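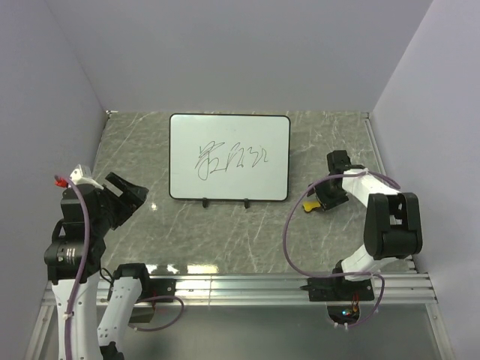
탁상용 미니 화이트보드 세우고 쓰는 법

2026년 1월 2일

새해 계획을 화이트보드에 적겠다는 사람이 많은 시기다. 계획은 책임 못 지지만 보드를 세우는 것까지는 도와줄 수 있다. 검은 테두리에 작은 받침발 두 개가 달린 흔한 소형 보드가 기준이다.

준비물
소형 화이트보드, 보드마카, 마른 극세사 천, 물 조금

1. 눕혀 놓고 쓴다
세운 채로 쓰면 보드가 뒤로 밀리고 글씨는 아래로 흘러내린다. 바닥에 평평하게 눕히고 한 손으로 테두리를 누른 채 쓰자. 대리석 무늬 상판처럼 반들반들한 곳에서는 보드 밑에 얇은 천을 한 장 깔면 덜 미끄러진다.

2. 크게, 한 줄만
작은 보드에 할 일을 빽빽하게 적으면 이틀 뒤에는 벽지가 된다. 가운데에 한 줄이면 충분하다. 흘려 쓰는 버릇이 있다면 한 번 또박또박 써 보자. 나는 지난 5월에 적은 메모를 아직도 해독하지 못했다. 장보기 목록 아니면 내 서명이다.

3. 받침발을 맞춘다
발 두 개를 아래쪽 테두리에 끼우고 좌우로 적당히 벌린다. 가운데로 몰면 지나가는 소매에도 넘어간다.

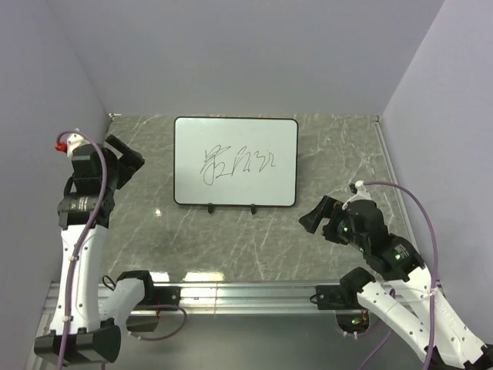
4. 양쪽 모서리를 잡고 세운다
글씨 쓴 면에 손바닥을 대지 말 것. 방금 쓴 글씨는 손에 더 잘 붙는다. 세운 다음 윗변을 손끝으로 살짝 밀어 보고, 흔들리면 발을 다시 끝까지 끼운다.

5. 자리 잡기
상판 앞쪽보다 안쪽이 낫다. 앞에 두면 팔꿈치가 언젠가는 찾아낸다. 조명이 보드에 비쳐 글씨가 안 보이면 각도를 조금 틀어 준다.

6. 지우기
마른 천으로 먼저 닦고, 희미한 얼룩이 남으면 물을 살짝 묻혀 한 번 더 닦는다. 오래 묵은 글씨는 그 위에 보드마카를 덧칠한 뒤 바로 닦으면 대개 같이 지워진다. 유성펜으로 썼다면 우선 심호흡부터 하고, 소독용 알코올을 천에 묻혀 구석에서 시험해 본 다음 닦는다.

마카는 뚜껑을 닫아 눕혀서 보관한다.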